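The Yes That Took Me Until March

I'd been raising money for creek cleanups for six years before I ever asked one person for a gift face to face. Grant forms, sure! Asking a human being over coffee? No thanks.

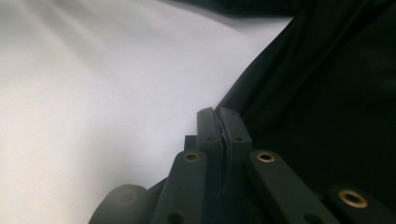
Then Tuấn Mạch hired me at Istgate, handed me a list of 234 lapsed donors and told me to start calling. I got 18 hang-ups my first week (one guy barked at me, like a dog). But a retired surveyor named GiangVán talked wetlands for an hour, then pledged monthly. I still call her every March.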